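27th December

The cork board has come off the wall for its yearly clearing. I do this every December, usually in the dead days after Christmas, and it takes me longer than it should. I found a Politis receipt, two bus timetables for Garevham and a dentist's card from spring. All of it went in the recycling. The board gets laid flat on the tables, where I can see what I'm doing. 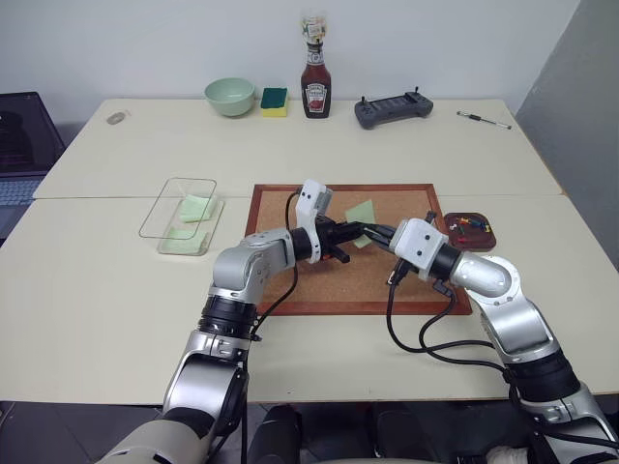 Green paper, cork board, and the tray of pins.

The pins live in the little reddish-brown tray now. They used to be in a jar, and I got tired of tipping it out to find a color. I bought a box of them in Lustwood for about $8, and they should last me years.

I'm using pale green paper for anything that has to be done in January. Helge Vik uses a calendar on his phone and thinks I should too. I tried it for 10 days and missed a haircut.
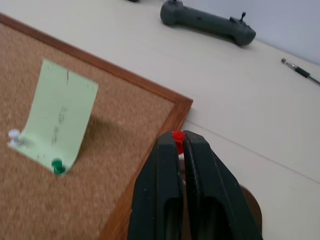 **Filed under: Home, Paper**

One pin lets a slip spin around, so I've gone to more than one along the bottom edge. The paper still curls up, and I can live with that. I write in pencil so I can change things.

Valter Magnusson is coming over from Trollcombe next week and I need his train time. That goes on the board next.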